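Drullider scheduling software for campaign and district offices
Reviewed by Solange Jacquet
March 2020

I ran the calendar for a state senate candidate through the January filing period, and we used Drullider for all of it. Before that the office kept a shared spreadsheet and a paper book, and the two rarely matched.

Setup took one afternoon. You enter the candidate, the body person, the driver and the press aide, and each gets a different view of the same day. The driver sees addresses and parking notes. The press aide sees who is expected in the room and which reporters have asked for time. I imported 146 contacts from our old list and had to fix 5 of them by hand, all with two last names.
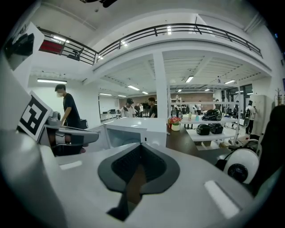 The briefing page is the best part. It pulls the host's name, the last visit and any promised follow-up onto one sheet that prints cleanly. Our candidate reads on paper in the car, so that mattered more to me than the phone app. Lucienne Gautier, our finance director, liked that call time could be locked so no one else could book over it. I liked that less.

Weak points: search is slow once you pass a month of events. Time zones are a mess if the candidate flies anywhere. Canceled events stay on the driver's view until he refreshes, and ours drove to a union hall for a breakfast that had been called off the night before. Support answered the next day and told us to refresh more often.
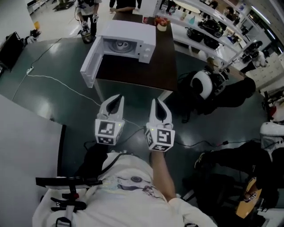

A two-fingered gripper in front of a wooden table with white legs.

The price is $58 a month for a small office, or $113 with the donor module. I would skip the module. We tried it for one cycle and went back to Astico for donor records. I have used Zadis too, and its phone app is better, but it can't give staff separate views.

Four stars out of five. We renewed for the general without the donor module, and I still keep the paper book in my bag.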